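I spent Tuesday, March 19, 2024 in the back of the Adlow shop, mostly watching a two-armed cell get looked after, and I had a great time (my feet disagree). The cell is called Rulik, and it had just clocked 500 hours since its last full service.
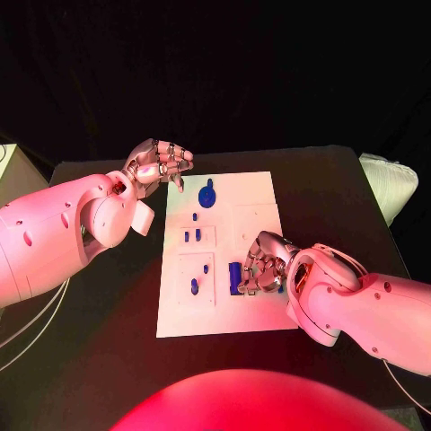
*Photo: Adlow workshop*

The morning went to the hands. Every finger joint gets moved through its range and checked against a sheet, and there are 21 lines on that sheet! Then come the forearm screws, and then the cables, which have to hang with enough slack for a long reach. One wrist was reading a hair off on the log, so the crew reran its zeroing routine and saved the new offsets as file 428.

After that it's layout. The blue parts go out on the work surface and the arms get run over them slowly, with somebody's thumb parked by the stop button. I asked if I could hold the button. No. 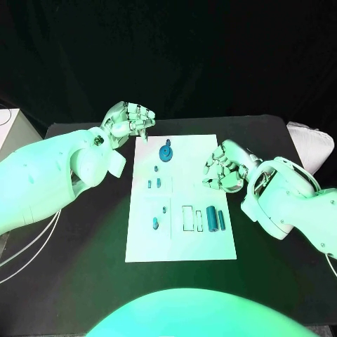

*Both hands near the sheet, with the two outlines empty.*

Adlow buys its spare finger pins from Güler, and the last order came to 218 pieces, so there's a drawer full of them now. A second cell, Bramitz, is next in line for the same service later in March. I've already asked to come back for that one.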